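Comparing grippers in simulation before buying one

I've been putting off choosing a gripper for the arm, so last week I loaded two models into the simulator and drove both around the same room. The first is the Irkik, a plain two-finger parallel gripper. The second is the Fellix, which has longer fingers and a heavier wrist. The controller is Stusus, same settings for both. All the views in this post are from the wrist camera with the Irkik fitted.

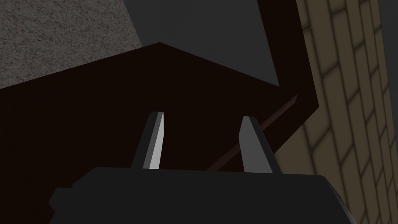 *3 min read*

The Irkik body is wide and black, and it takes up a lot of the picture. I expected that to be a problem. In practice I mostly look at the fingertips, and those stay in view. The inner face of the left finger renders much paler than the right one, so it's easy to find even over a dark brown background.

I gave each gripper 20 approach runs with no grasping, only moving to a pose and stopping. The Irkik stopped where I wanted in 13 of them, the Fellix in 11. That isn't a big gap, and I wouldn't buy on it alone. The Fellix did worse near walls – the longer fingers need more room to turn.

Speckled carpet was harder for me than the dark brown. With only floor behind the fingers I had trouble judging height, and a straight edge in view helped.

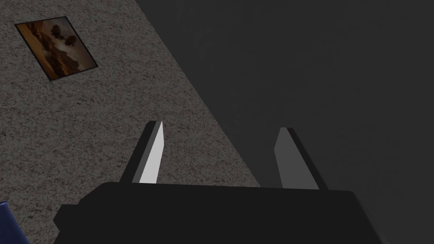
Shahab Amini wrote to me that the comparison isn't fair until both grippers use the same camera offset, and that he would move the Fellix camera back before trusting any of my numbers. I think he's right. I had left each model at its default mount.

So I'll repeat the runs in August with matched offsets. I also want to lower the speed limit in Stusus, as it overshoots a little at the end of long moves – more with the Fellix than with the Irkik. 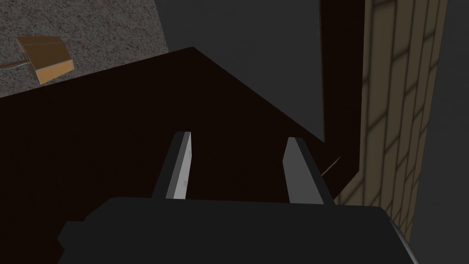 ## What I'd pick today

The Irkik, for now. It's shorter, and I had fewer bad stops with it. I still need to test closing force, and the simulator isn't much help there. Ansari makes a third gripper I'd like to add if I can find a model of it that loads without errors.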